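Before first use

Wash the Teltlow countertop dishwasher racks in warm water and let them air dry. Run one empty cycle on Quick before you load any dishes. Keep the packing foam until the door seal has been checked.

Loading the upper rack

1. Pull the rack out until it stops.
2. Place cups and small bowls face down between the tines.
3. Rinse off thick sauces such as ketchup. Do not soak plates first.
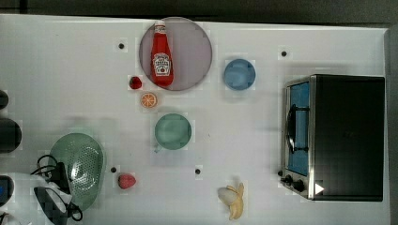 Page 183

4. Lean large plates toward the back. A plate that touches the spray arm will stop it from turning.
5. Spin the spray arm by hand. It should make a full turn without hitting anything.

Note: Tinted plastic plates may fade over time. Check the maker's mark on the underside.

Loading the lower rack

1. Set colanders and strainers at an angle so water can drain through the holes.
2. Put knives in the basket with the points down.
3. Remove paper labels from jars and bottles. Loose paper clogs the filter.
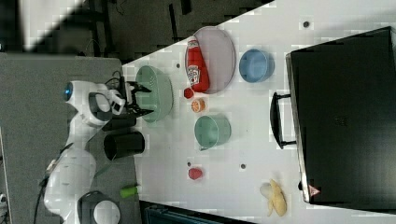
4. Close the door until it clicks. If the light on the panel flashes, open the door and check that the rack is pushed all the way in.

Caution: Do not open the door during the drying stage. Steam can burn.

Cleaning the filter

Clean the filter after every 5 cycles, more often if you have hard water. Turn the cup to the left, lift it out and rinse it under the tap. A soft brush will take off any grease.
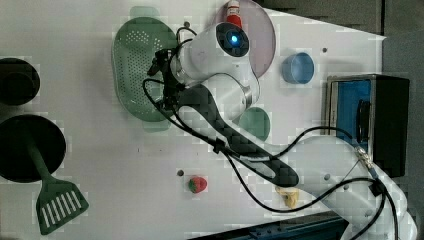
Put the cup back and turn it to the right until the arrows line up. Running the machine without the filter will damage the pump and is not covered by the warranty. Replacement filters are sold under part number 109.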